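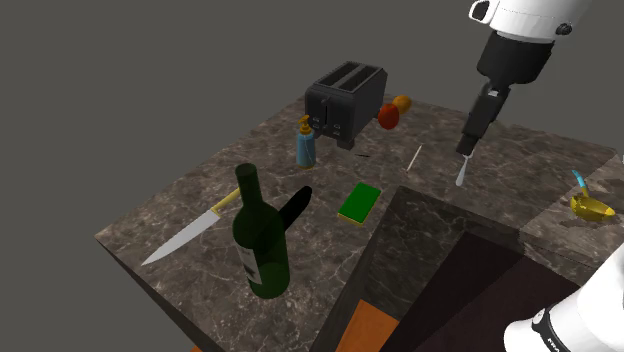 Vundia Parallel Gripper G2

The G2 is a black two-finger gripper for light arms. Price is 386 per piece, with cable and 2 sets of fingertips in the box.

We compared it with our older model in the Lekby kitchen simulation, 200 picks for each gripper. Thin and small pieces are the hard part in this test - a sponge or a bottle is easier to hold. The G2 dropped fewer thin pieces, but it closes a little slower.

The simulation model of the gripper is free to download, so you can try it with your own arm before you order. Fingertips should be changed after 3,000 cycles.

Shipping starts in February.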